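Call for participants: teleoperation study on transparent and flexible objects
Omine Manipulation Group, Korunby Institute

We are looking for adults who would like to take part in a research study on how people guide a robot to handle objects that are clear, soft or both. No experience with robots is needed. The study is open until the end of May 2021, or until all places are filled.

What the study is about

Many robot systems learn a task by watching how a person does it. A person moves the robot from a distance, the movements are stored, and a program is trained on them. This method works well with boxes and cups. It works less well with plastic bags, zipper pouches and document sleeves. The depth sensor often sees through the material, and the shape changes each time the object is touched.

In February we finished a first round with 13 participants. We compared two ways of collecting the demonstrations. In the first way, the participant completed the whole task in one movement. In the second way, the participant stopped at fixed points and confirmed the position before going on. The programs trained on the second kind of data made fewer failed grasps at the edge of a pouch, but they were also slower, and the participants told us that the stops were tiring. With a group of this size we cannot say if the difference is stable. For this reason we now repeat the comparison with 28 new participants and a changed schedule of pauses. 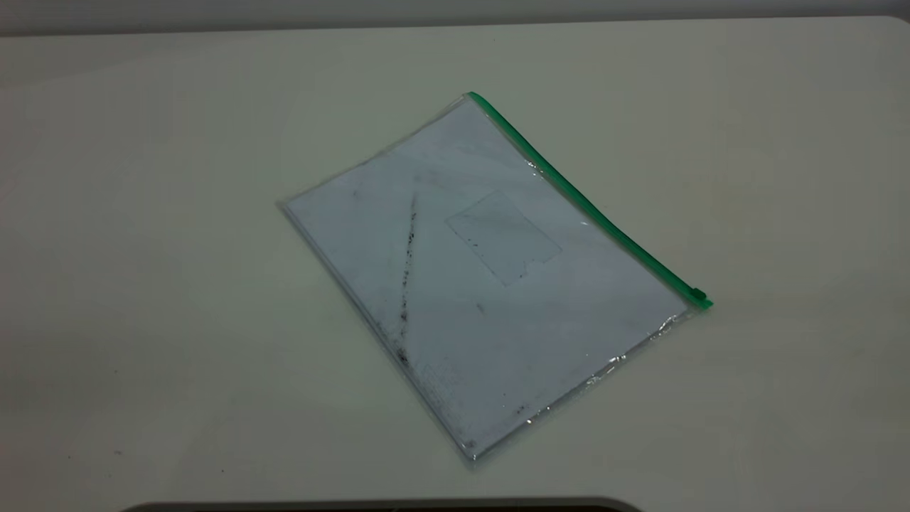
The tasks are short. You will be asked to pick up an object, turn it, open or close it, or put it down in a marked place. Some tasks are difficult on purpose, and it is normal that an attempt fails. Failed attempts are also used in our analysis, so please do not feel any pressure to be perfect. Together we hope to collect roughly 2,000 demonstrations.

What you will do

You come to our laboratory in the Nanayakkara Building for two sessions on different days. The first session starts with a training period, in which you can try the hand controller as long as you like. After this you will do the tasks in blocks of eight, with a rest after each block. At the end of each session you fill in a short form about effort and comfort. You will be seated the whole time.

Who can take part

You should be 18 years or older, and you should see well enough to read a newspaper, with or without glasses. Left-handed persons are very welcome, as we had only few of them in the first round. Unfortunately we cannot accept persons who took part in February, or persons who now have pain in the hand, wrist or shoulder.

Payment and data

You receive a Banari gift card after each session, also if you decide to stop early. We store the movements of the controller, the camera recordings of the table and your answers in the form. Your face and voice are not recorded. Your name is kept separate from the data, and you can ask us to delete your data at any time before the results are published.

How to apply

Please write to Arif Mridha, study coordinator, through the contact form on the group page. Tell us which hours of the day are possible for you and which hand you write with. You will get an answer with the information sheet and the consent form, which you can read at home before you decide. Questions about the method or the earlier results can be sent to Shahnaz Amarasinghe, who leads the study.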